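4.2 Where things come to rest

Household studies tend to treat the table as furniture. Our diaries suggest it is closer to a parking lot. Across the 12 homes in the sample, participants logged 158 items that had been put down "for a second," a unit of time which Paulík and Hudec have already shown to be elastic. The median second, in our October data, ran to two days. One roll of gift wrap was still on its second when the study ended.

Participants were asked to clear one flat surface on Monday evening and then live as usual. Most chose a surface they were proud of. By breakfast the first item had generally arrived, and it was seldom in the middle. People set things down near an edge, as if a small object near an edge were only visiting.

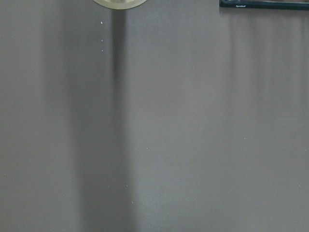 Figure 3. A matte taupe-gray surface with a pale round item near one edge of view and part of a dark, elongated one in the corner.

Why does one object so often lead to another? Most participants said that a surface with something on it no longer felt clean, so a second item cost them nothing. The first one took all the guilt.

The diaries bear this out. Of the logged items, 51 were put down next to something already there, usually by a person who had complained about it in the previous entry. Brabec, coding these passages, proposed the category "joined the enemy," which we kept over the objections of one reviewer.

Round things deserve a separate word. Lids, rolls of tape and jars without a home were moved often and put away rarely. They were slid aside to make room, then slid back.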